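陈列设备与理货 > 货架安装 > 斜层板放圆筒罐装零食，前排倾斜

浅滩
发表于 2006年9月11日

办公室里先搭了一组Nuselard的黑色斜层板货架，确定参数后再按同样的做法配门店。层板前低后高，前沿有白色挡边。商品是圆筒形罐装零食，直立摆放，不同颜色混排。

问题如下。层板倾角现在是9度，空板时罐子往前滑得很顺，到挡边停住。满列时正常，后面的罐子压着前面的。取走一两罐以后，最前面那罐有时会往前倾，罐身下部顶在挡边上，上部探出去。没有掉下来，但看着不稳。

目前试过：
倾角从9度降到5度。不再前倾，但补货后罐子停在半路，要用手推。
层板表面擦过一遍，差别不大。
下层撤空，只留上层，排除两层之间互相碰到立柱的影响。情况一样。

地面是地毯，货架调平脚已经旋到中段。整个试验区的地面水平我用短尺靠过，前后方向差一点，左右方向看不出来。 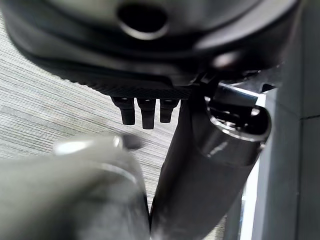

短尺的精度有限，所以前后方向那一点偏差我没有折算进倾角，上面写的9度和5度都是托臂上孔位对应的标称值。实际值可能要加减一点。

想请教两件事。第一，挡边高度和罐子直径之间有没有经验比例。第二，斜层板上放直立圆罐，是不是一开始就选错了结构，应该换平层板加推板。

铁皮抽屉
先纠正一个测量问题。标称孔位角度在地毯上没有意义。调平脚在地毯上受力后会下沉，前脚受力大，沉得多，实际倾角比标称值大。你说的9度，实际可能更高。把货架装满，放一夜，再量层板面本身，不要量地面。

其次是前倾。直立圆罐在斜面上的稳定，看重心的铅垂线是否落在罐底范围内。罐底直径除以两倍的重心高度，得到的是临界角的正切。细高罐的临界角也远大于9度，所以静止状态下不会自己倒。你看到的前倾是滑动到挡边时的动态问题：罐底先被挡住，罐身还有速度，于是以挡边为支点往前转。

所以要么降低滑动速度，要么抬高挡边。抬到罐高的三分之一左右，一般够用。

浅滩
层板面没有单独量过，今晚装满，明天量。

挡边现在比较矮，大概只到罐身很低的位置。抬高的话会挡住罐身印刷，采购那边不太愿意。

乙字钢
不同意楼上关于抬高挡边的说法。三分之一罐高在门店里没法用，顾客取货时手指要从挡边上面绕进去，罐子要先提起来再往外拿，后一罐立刻滑下来，正好撞在提到一半的罐底上。我们在Idel的一个点上装过高挡边，两周之后全部换回矮的。

我的做法是不动挡边，改层板表面。前段贴一条有阻尼的窄垫，宽度不超过一个罐径。罐子在后段正常滑，进入前段减速。垫子选薄的，厚了会形成台阶，罐子会停在台阶后面。

铁皮抽屉
窄垫在试验阶段有效，上门店以后有积灰和粘胶老化的问题。夏天尤其明显，七月份换过一批，胶都往外溢，罐底粘住，比不滑还麻烦。高挡边至少不需要维护。

取货角度那条我接受，但那是上层放得太高造成的。层板高度降到胸口以下，手从上方进去就没有问题。

乙字钢
胶溢出是选型问题，换机械卡固的垫条就行，和阻尼这个思路无关。

长条凳
插一句。两位讨论的都是满列和缺一两罐的情况。楼主现在是多少罐一列？如果列很短，根本没有多少滑行距离，不需要斜层板。

另外直立圆罐没有分隔条的话，横向会走位。罐子之间互相是线接触，一受力就往两边错。斜层板要和分隔条一起考虑，单独调角度调不出结果。

浅滩
没有装分隔条。补一张现在的状态，上层随便放了几罐，不是正式陈列。旁边的不锈钢桌当作理货台，货先放到桌上再上架。
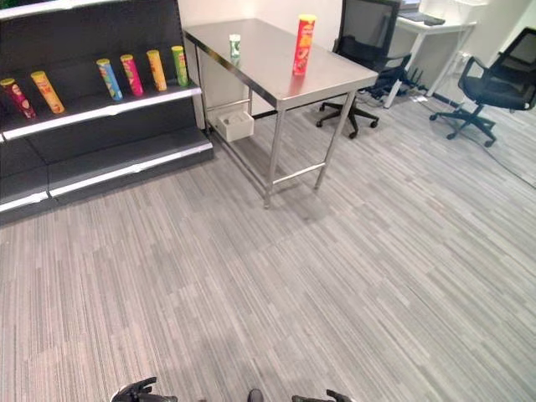
按长条凳的说法，我把罐子重新靠齐试了一次，单列，后面往前放。没有分隔条时，第二罐会偏向一侧，和第一罐错开，之后第三罐从旁边挤上来。原先以为是左右不平，把货架挪了个位置再试，偏的方向变了。说明主要是放置时的偏差，地面影响较小，不过也不能完全排除。

罐盖有没有影响？盖子比罐身颜色浅的那种，手感上盖沿略微突出，两罐相邻时接触点在盖沿，底部留有缝。

铁皮抽屉
有影响。接触点在上部，后罐的推力就作用在上部，对前罐是一个向前的倾覆力矩。这比滑行速度更能解释你的现象：取走一罐后，后面整列滑下来，最后的冲击经盖沿传到前罐顶部，而前罐底部被挡边顶住。

验证方法很简单，把盖子取掉再试，或者在罐底边缘套一圈和盖沿等厚的胶带，让上下同时接触。

乙字钢
这个分析我同意。但结论应该是减小后面整列的冲击，还是回到阻尼。

铁皮抽屉
或者减小倾角。

乙字钢
减小倾角他试过了，停在半路。

长条凳
5度停在半路是在没有分隔条的条件下测的。罐子错位以后互相卡住，也会停。这个数据要重测。

顺便问一下分隔条的固定方式。Nuselard的前挡边如果是带槽的那种，编号应该是2062，分隔条可以直接插进去。不带槽的要另外加一根前导轨，会占掉一点净深。

浅滩
查了装箱单，挡边编号是2062，带槽。分隔条没有订，之前以为用不上。已经向Valov询价，他们有现货，长度要自己截。

关于理货台再问一个不太相关的问题。桌子是Ozoliņš的，方管腿，下面有横撑，没有下层板。我在下部框架上挂了一个敞口的白色塑料盒，放价签和零碎。桌腿直接压在地毯上，会不会压出印子？旁边两把网背椅是带脚轮的，滚过以后痕迹能恢复，桌腿的恐怕不行。

松节油
方管腿配薄脚套在地毯上一定有印。换成直径大一些的圆脚垫，压强降下来就好。已经压出的印，湿毛巾盖住，蒸汽熨斗隔着过一下，再用硬刷立起来。化纤的温度调低。

挂盒的位置注意一下，挂在下部框架上，人坐下时膝盖会碰到。靠后侧挂没问题。盒子装价签可以，不要装开箱刀，敞口的，伸手进去看不见里面。

浅滩
盒子在后侧，碰不到。开箱刀放在别处。

乙字钢
理货台的高度最好和上层层板接近，搬运时少一次起落。你这个桌面和上层差多少？

浅滩
没有量。目测不一样高，但不影响现在的测试，先不动。

货架装满放了一夜，层板面量完了。标称9度的孔位，用数显角度尺在层板中部量，比标称值大不到一度，前脚确实下沉。铁皮抽屉说得对，地毯上不能用孔位值。现在在调平脚下面各垫了一块硬板，再装满观察。

盖子的试验也做了。取掉盖子，同样倾角，前倾次数明显减少，但没有消失。罐底加胶带的没有做，手头的胶带太窄。

铁皮抽屉
垫板面积要比调平脚大得多，小了等于没有垫。另外硬板之间厚度要一致，不要用纸板，纸板受压后各处不一样。

取盖后减少但没消失，说明两种因素都有。分隔条到了以后，从5度开始往上试，每次一个孔位，记录停在半路和前倾各出现几次。每个孔位的测试次数要相同，否则没法比较。

长条凳
补货方式也要固定。从前面往里推，和从后面放，结果不同。门店里多数是从前面推的，后面靠墙，或者有背板，人进不去。你这组也有背板，后面放本来就做不到，测试时应该全部从前面推。

浅滩
之前是伸手绕到里面放的，严格说不算后补货，也不算前推。这一项统一成前推，重做。

记录表准备这样列：孔位，层板面实测角度，有无盖，列内罐数，停在半路次数，前倾次数，备注。每罐重量不单独列，整列总重都在2000克以内，先当常量处理。

松节油
口味不同重量也可能不同，常量处理前最好称一下。颜色混排的话，同一列里轻重混在一起，重的在后面和重的在前面冲击不一样。

乙字钢
差不了多少，没有必要。

松节油
称一下又不花时间。

浅滩
称。厨房秤可以借到，分辨率一克，够了。

分隔条Valov答复说发货要等几天，到货以后再更新。垫了硬板的层板面今天又量了一次，和昨天读数相同，暂时认为不再下沉。

长条凳
截分隔条时前端留原厂的卡头，从后端截。截口打磨一下，毛刺会刮罐身的纸。

浅滩
收到。后端和背板之间要不要留间隙？

长条凳
留一点，顶死了以后换孔位拆不下来。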